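# Setting the gripper zero and stroke on the club arm

These notes cover the rack-and-pinion gripper used by the Ashby teams in the Grustarach challenge. They replace the October sheet, which was written for the old servo and gives the wrong closing direction. Allow one session for a first attempt. Once you have done it a few times it takes a tea break.

You will need:

- a hex key that fits the mount screws
- feeler gauges, or a strip of thin card
- the 16 mm test block from the Fisness kit
- a laptop with the club's `sostasard` tool installed

## 1. Check the mechanics first

Switch the arm off at the supply. Do not rely on the software stop for this part.

Move the fingers by hand through the whole stroke. One pinion drives both racks, so the fingers should travel equal distances in opposite directions. If one lags, a tooth has been skipped and no amount of calibration will put it right. Take the pinion out, bring both carriages to the closed end, and refit it.

Then check the mount screws. Tighten them evenly, a quarter turn each at a time. Over-tightening one side twists the block slightly and the carriages bind near the open end.

Look at the cables as well. They need enough slack for the wrist to turn fully each way, but not so much that a loop can drop between the fingers and the rail.

## 2. Find the zero

Restore power and start the tool in manual mode:

```
sostasard gripper --manual --torque low
```

Close the fingers in small steps. Stop when the inner faces are a card's thickness apart – do not drive them hard together. The tips have a little give, and a zero taken under load will read as closed when there is still a gap.
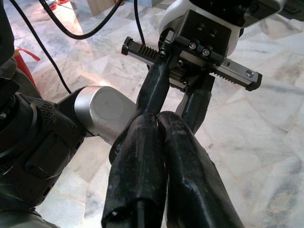 Note the encoder count at that position. On our gripper it was 139 after the last rebuild. Yours will differ, and so will ours once the pinion has been out again. Save it:

```
sostasard gripper --set-zero 139
```

Open the fingers halfway and close them again. Repeat this a few times. The count should return to within two of the saved value. If it drifts steadily in one direction, the pinion is slipping on the motor shaft and the grub screw wants attention.

## 3. Set the open limit

Open the fingers in the same small steps until a carriage is just short of its end block. Back off by 10 counts and save that as the open limit. We use 800. Earlier teams used 600, which is safer but will not clear the larger blocks in the second round.

```
sostasard gripper --set-open 800
```

## 4. Test the grip

Put the test block on the floor, long side across the fingers. Lower the arm slowly, close at low torque, and lift by a hand's width. Hold for a count of ten.

| What happens | What to change |
|---|---|
| Block slides down evenly | Raise torque one step |
| Block tilts | Check the fingers are level with each other |
| Motor hums while holding | Lower torque one step |
| Fingers stop before contact | Repeat step 2 |

Wipe the finger faces before raising the torque. Dust on the contact surface accounts for most of the slipping we have logged.

## 5. Save and record

Write the settings to the controller, then copy the zero, the open limit and the torque step into the team log with your initials:

```
sostasard gripper --write
```

The write command does not ask for confirmation. If you have saved a bad value, `--restore` brings back the previous set, but only one set is kept. Questions about the tool, and any count that jumps by more than 10 between sessions, go to Anahera Donnelly.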